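Folding Station Operators, Garment Returns
Gavent, Gakwood site
Full time and part time
Posted Sat 17 May

Gavent is hiring 11 folding station operators for the returns floor at our Gakwood building. These are permanent jobs on our own payroll. The work starts with a paid training period and moves to regular shifts in September, when the first automated folding cells go into use.

About the site

Gakwood receives clothing that shoppers have sent back to online stores. We open the parcels, check each item, fold it, bag it and return it to stock. Most of what comes through is women's basics, sportswear and underwear. Until now every piece has been folded by hand at a standing bench, one person to a bench, for the whole shift.

That is changing. Gavent has bought four folding cells from Grecu. Each cell has two robot arms over a flat table. The cells will take plain items that fold the same way every time, such as T-shirts, leggings and simple tops. Items with buttons, linings, loose ties or damage will stay with people.

What the job is

Operators split their time between two kinds of work. In the first, you use a hand-held gripper to fold garments on a table, and the recordings are used to teach the cells. The gripper has two fingers that open and close when you squeeze the handle. You do the whole fold with it: find an edge, close on it, lift, carry it over, let go, smooth down. Your fingers stay off the fabric during a recording.

In the second, you look after a cell while it runs. You feed it, take away finished pieces, pull out anything it has folded badly and redo it by hand, and write down what went wrong. One operator looks after one cell. We tried one person across two cells in a trial and went back to one.

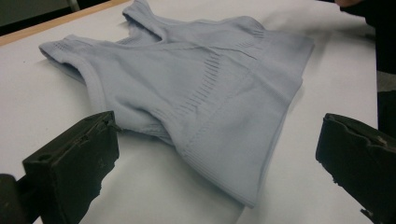 Stretch knits are the hardest group we handle, and a large part of your first months will be spent on them. They do not lie flat when they are put down, the straps fall over each other, and a thin edge can slide out of the gripper when it is pulled. On a sleeveless top like the pale blue one, with its straps bunched together and a wide ribbed band at the hem, an operator has to decide where to take hold first. Our usual advice is to open the straps, then square up the hem, then start the fold. If you find a way that works better, use it and tell the shift lead, and it will be discussed at the next floor meeting.

What changes for people already here

Applicants have asked about this at both open evenings, so the answer is given in full.

No current bench job ends because of the cells. There are 23 people on the folding benches now. All of them have been offered operator training, and 15 have accepted. The others will stay on hand folding and inspection at their present rate. The new positions in this ad are for added volume from a customer, Fakesex, whose returns move to Gakwood this fall.

Piece-rate bonuses on the folding benches stop in September. They are replaced by a flat hourly supplement, paid to operators and bench folders alike. Some of our fastest folders will earn less from the supplement than they did from the bonus. Those employees will be paid the difference for a year, and the arrangement after that is still being discussed with staff.

Recordings show the garment and the table. Parts of your arms or clothing may come into view. Recordings are not used to rate your speed, and supervisors cannot open them to check on breaks or attendance. You may ask for any recording you made to be deleted, through the site office.

What a shift looks like

You change tasks every two hours. Gripper work is never scheduled for more than two blocks in a shift. It is slower than hand folding and it is tiring on the forearm and thumb, particularly in the first weeks. Tables can be raised and lowered, and there are stools at every station. Grippers come in one size at present. If you have small hands, please try one at the interview before deciding.

The floor is lit evenly and kept at a steady temperature. Fabric dust is present. Masks are supplied if you want them.

What we are looking for

Patience with repeated work
Good eyesight for color and fabric detail, with glasses or contacts if needed
Able to stand or perch for most of a shift
Able to write a short, clear note in English about a problem
Willing to work on a floor where the procedure will change several times in the first year

You do not need experience with robots or computers. Experience in laundry, retail, tailoring or alterations is useful. So is a work history in any warehouse.

Shifts

Early shift, late shift, and a short day shift that fits school hours. Please say in your application which of these you can work. Weekend work is by agreement only.

How to apply

Pick up a form at the Gakwood front desk or ask for one by mail. A resume is welcome but you can leave it out. The interview takes an hour and includes a paid try-out in which you fold several garments by hand and then with the gripper. The try-out is not timed.

Current Gavent employees at other sites may apply and will keep their length of service. Temporary staff now at Gakwood should apply in the same way as everyone else and mention their assignment on the form.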